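Can a robot do the boring bit yet?

Sorting small things into bins. The job every workshop has and every workshop puts off.

I've spent a good part of April asking one question of anyone who'd let me through the door. Could a machine do this now – this, the dull thing on your bench, at a price you'd pay? Not building cars. Robots have had that sewn up for decades, behind fences, same weld in the same spot all day. I mean chores. Putting away. Clearing the end of a bench at five to six so the morning lot can start.

First stop, Gillow, a repair shop on an estate full of tyre places. They fix kitchen appliances, mostly mixers and coffee machines, and every job leaves small bits behind. Screws, caps, seals, little barrels of plastic that go back in one drawer or another. The bins have been there longer than most of the staff. On a bad Thursday the tray of unsorted parts is a proper heap and someone loses an hour to it. Ask them what they'd hand over to a robot and they don't say soldering. They say the tray.

Fair enough. So how hard is the tray?

Harder than it looks, easier than it was. A person doing it barely looks down. Fingers go in, find an edge, roll the thing upright, and it's in the bin while the eyes are already on the next. Two-fingered grippers have none of that. Two flat fingers, open and shut. If the part is a cylinder lying on its side it wants to roll. Come at it along its length and you're asking to drop it. Come at it across the middle, fine, but first you have to know which way it's pointing, and the next one will be pointing somewhere else.

Then the bin. People forget the bin. The walls are in the way, the arm has to clear them, and the fingers have to open without clipping the rim. Move the bin a hand's width and an old-style programmed robot will happily drop parts on the table where the bin used to be. All day if you let it.

The newer approach is to show the machine the job over and over and let it work out the moves from what its cameras see. Which is why so many demos these days look like nothing much. A table, two bins, a couple of things to pick up.

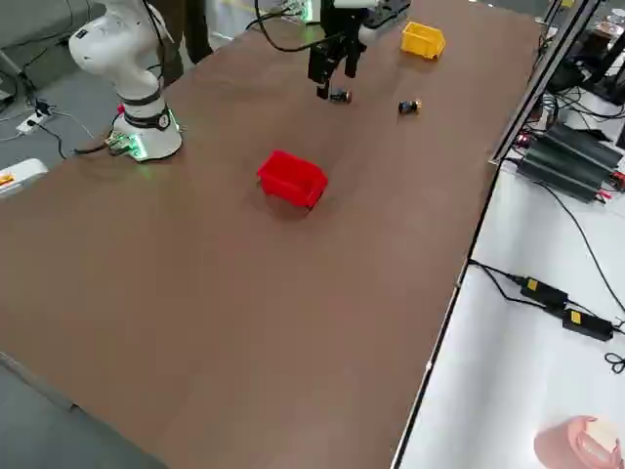
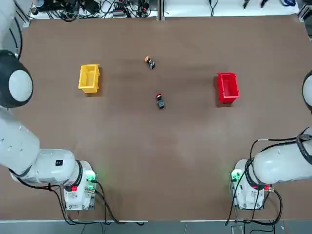
Small parts, two bins, two arms: the sorting job on the bench.

Looks like a toddler's game, doesn't it. One yellow bin, one red. But strip the job down that far and you can see what goes wrong and why, and with the full heap from Gillow you'd never find out. Too many things failing at once.

And look at how much kit sits round the edges. Cables, power bricks, boxes of electronics. That's the part that never makes the sales video. A shop with one spare socket and a kettle on it is going to have a think.

Second stop, Zumulus, who rent out picking arms by the month. Small outfit, unit with a roller door that sticks. They were franker than I expected. Their standard test is 220 picks of mixed small parts, no help, no tidying up in between. Good days, good lighting, parts it's met before – it does well enough that you stop watching. Put in a part it hasn't seen and it dithers. Put in something shiny and it may go for the reflection. They don't quote a single success figure to customers any more because customers remember the number and forget the conditions.

Speed is the other thing. I asked to see the arm and a person do the same tray of 74 parts. Person finished in under 8 minutes, chatting. The arm took 38. No chatting, obviously, and it would of carried on through the night if asked, and that's the whole pitch. Slow is fine if you've gone home. A dishwasher is slower than you are too and nobody's sending theirs back.

But a dishwasher doesn't need minding. This does, a bit. A part rolls off the table and there it stays, the arm can't get down on the floor after it. Two parts get picked up together and go in the same bin. Something jams and it stops, politely, at ten past seven in the evening, and you find it like that in the morning with most of the tray still to do.

What about at home? I get asked this more than anything. Will it do the washing, will it pick up the Lego. For the home I went to see the people at Grakel, who've been trying to get an arm to clear a kitchen table after breakfast. Cups, mostly yes. Spoons, sometimes. A cloth, wiping up crumbs, forget it for now. A half-eaten slice of toast is a nightmare apparently. It's soft, it's floppy at one end and stiff at the other, and it leaves jam on the gripper, so then everything afterwards is slippery.

The kitchen table also moves. I don't mean literally. A bench in a workshop is the same bench tommorow, same height, same lights overhead. A kitchen has the sun coming in sideways and a school bag where the butter was. Every engineer I talked to said some version of this and all of them looked tired saying it.

So shop floors first. Gunawardena, a mail-order firm selling sewing machine spares, is the closest I found to somebody using it for real. One pair of arms in a corner, evenings only, sorting bobbins and returned odds and ends into bins. Staff put the day's tray out before they leave. Anything the arms can't manage gets left for a human in the morning, and there's always something. They've quit trying to get that down to nothing. The bins are taped in place. The table's a dull colour so there's no glare. Lots of small changes like that, all made to suit the machine, and I did wonder who was helping who.

Does it pay? They think so, just. It wouldn't if they had to hire someone to look after it. As it is, one of the packers took to it and keeps it going between other jobs, and if that packer leaves they're stuck. Same as the franking machine, I was told.

Back at Gillow I passed all this on. Slow, fussy, wants its own corner and a decent light, will do most of the tray and leave you the awkward ones. They had a look at the corner. It's got a bike in it and three dead coffee machines waiting on parts.

Maybe next year, they said. Then somebody pulled up a stool and started on the tray.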